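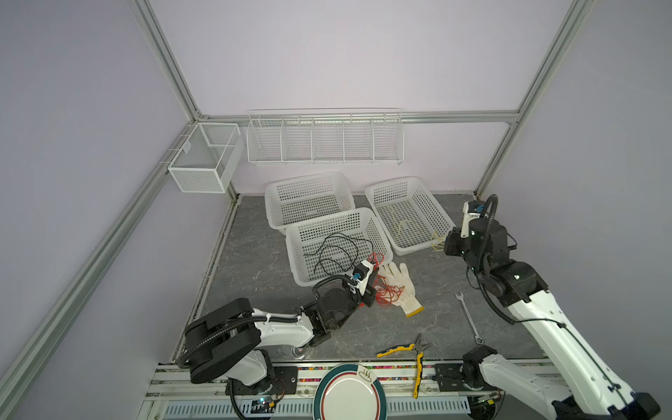

Ruoxi Yan asked after the last session whether safety stock belongs inside the reorder point or is added on top of it once the point has been set. It belongs inside. The notes below use that convention throughout, and so does Problem Set 4.

## 5.1 Terms

- **Lead time (L):** time from placing an order until the goods can be issued. Receiving and put-away are included.
- **Lead-time demand (D_L):** mean demand during L.
- **Safety stock (SS):** stock held against variation in demand or in lead time.
- **Reorder point (R):** R = D_L + SS.
- **Inventory position:** on hand + on order − backorders.

The trigger is compared with inventory position. Comparing it with on-hand stock is the most common error in submitted work, and it produces duplicate orders whenever an order is already open.

## 5.2 Worked case: Gultomholm stores

One item, continuous review, fixed order quantity Q.

| Quantity | Value |
|---|---|
| Lead-time demand | 62 units |
| Reorder point | 90 units |
| Order quantity | 200 units |

Safety stock is 90 − 62 = 28 units. Average on-hand stock is Q/2 + SS = 128 units, assuming steady demand.

Suppose the supplier, Wirside, raises its minimum order to 500 units. R does not change, because neither lead time nor demand has changed. Average stock rises to 278 units. The number of orders per year falls by 60 percent, and with it the number of times the store is exposed to a stockout. A manager may choose to lower SS in response — this is a service-level decision and has to be stated as one.

## 5.3 Two-bin systems

The reorder point can be held physically. Stock equal to R goes into a reserve bin, and issues are made from the working bin. When the working bin is empty, an order is placed and the reserve is opened. On receipt the reserve is refilled first.

No running record is kept, so the method suits low-cost items with short lead times. It fails if both bins are open at once or if the signal is not collected.
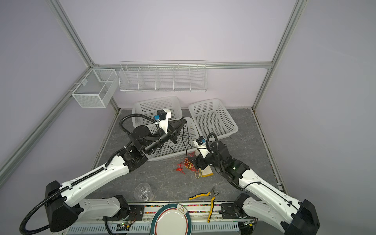 Figure 5.2. Wall-mounted wire shelf basket, five compartments, all empty.

## 5.4 Periodic review

Stock is checked every T days and ordered up to a level S. The protection interval is L + T, so safety stock is larger than under continuous review for the same service level. Derivation in Delaunay, ch. 3.

Reading for Tuesday: the Plodik case, sections 1 and 2. Bring the demand table.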